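指先のゴムと紫のケーブル　双腕セルの保守係に聞く

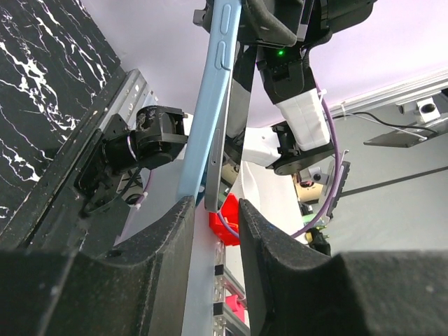

手首側から見た作業位置。水色のケースの上端を、もう一方の腕が上からつかんでいる。

「ロボットの仕事というと、みなさんプログラムの話を聞きたがるんですよ。私の一日はだいたい結束バンドです」

Hekbridgeの二階、突き当たりの部屋で、保守係はそう言ってニッパーを机に置いた。担当は双腕のセルが一台。スマートフォンをケースにはめ、また外す。それを朝から夕方まで繰り返す設備で、社内では「Vavau」と呼ばれている。由来を尋ねると「前の係がつけた名前で、引き継ぎ書に書いてありませんでした」とのこと。引き継ぎ書には、ほかにもいろいろ書いていなかったらしい。

取材は11月の朝、始業前の点検から始まった。最初に見るのは指である。黒い指の先を布で拭き、爪で軽く押し、横から懐中電灯を当てる。

「ケースの縁って、柔らかいのに案外こちらを削るんです。指先が丸くなってくると、つかんだつもりで滑る。滑っても機械は平気な顔で次の動作に行きますから、人間が先に気づいてやらないといけない」

交換の目安は8週間。ただし、この数字を保守係自身はあまり信用していない。夏場は早まり、ケースの種類を変えた週はもっと早まる。予備の指は引き出しの一段目、ねじは二段目。三段目は開けさせてもらえなかった。

指を替えたら、位置合わせをやり直す。両方の腕を作業台の上で近づけ、片方でケースの上端をつかませ、もう片方を開いたまま下から寄せていく。ここで指先の高さがずれていると、電話機の角を押してしまう。

「上の腕は持っているだけに見えるでしょう。あれが難しいんです。強く持つとケースがたわんで口が閉じるし、弱いと下から押されたときに逃げる。把持力の設定は104から始めて、少しずつ下げて、いまは90。単位ですか。画面に単位が出ないんですよ、この制御盤」

制御盤はAddoという社内製のもので、設計した部署はもうない。問い合わせ先の欄には内線番号が残っていて、かけると総務につながる。総務は親切だが、把持力については詳しくない。

では、一番よく壊れるところは。即答だった。

「ケーブルです。ほかの答えを用意しておきたかったんですが」

白い腕に沿って紫のケーブルが走り、肘の関節を過ぎたあたりで外へふくらんで、作業面のほうへ戻ってくる。このふくらみの取り方に、保守係は一家言ある。

「見た目をきれいにしようと思って、腕にぴったり沿わせた時期があったんです。見学の人には褒められました。そして肘を深く曲げた瞬間に引っ張られて、コネクタが半分抜けた。半分というのが嫌なんですよ。全部抜けてくれたら、すぐ止まってすぐわかる。半分だと、動いたり動かなかったりして、午後をまるごと持っていかれます」

以来、曲げ伸ばしの両端まで腕を手で動かし、一番きつい姿勢で余りが残ることを確かめてから結束バンドを締める。締めるのは手首の近くと肘の手前。肘そのものには巻かない。余った端は切りそろえる規則だが、ときどき残っている。指摘すると「次の点検で切ります」と、点検表に書き足していた。

教示のやり直しには、登録した姿勢を11点たどる。全部を覚え直させる必要はなく、指を替えたときは接触の前後だけで足りることが多い。それでも保守係は最初から順に動かす。

「途中だけ直すと、その前後のつなぎで変な遠回りをすることがあるんです。本人、というか腕としては最短のつもりらしいんですが。こっちは手を非常停止の上に置いたまま、低速で全部見ます。お茶は飲めません」

低速の確認が済むと、手首の表示灯を見る。このセルでは緑が運転可の合図だ。もっとも、緑だから安心というわけでもないらしい。

「あれは、通信と電源に文句がないというだけです。指がすり減っていようが、ケースを裏返しに置いていようが、緑です。うちの会議みたいなものですね」

ケースを裏返しに置いたのは誰か、という話になると口が重くなった。ボタンの並ぶ側面がどちらを向くかで、指の当たる場所が変わる。高くなったボタンの上をつかむと、面で受けるはずの力が一点にかかり、少し回る。回ったまま電話機を迎えに行くと、入口で引っかかる。対策として、置き場に向きの印を貼った。貼ったのは保守係で、翌朝に逆向きで置いたのも保守係だったと、あとで白状した。

位置決めの治具はCosowという小さな工房から入れている。届くたびに穴の位置を自分で測り直すのは、先方を疑っているからではなく、自分の書いた図面を疑っているからだという。

「一度、左右を逆に描いたんです。向こうは図面どおり、実に正確に逆のものを作ってくれました。いまは棚の本立てになっています」

昼前、再調整を終えたセルが通常の速度で動き始めた。保守係は椅子に座らず、しばらく肘のところのケーブルばかり見ている。電話機がはまるかどうかは気にならないのかと聞いてみた。

「はまるほうは音でわかりますから。ケーブルは黙って傷むので、目で見るしかないんです」

そう言いながら、手はもう次の結束バンドを袋から出していた。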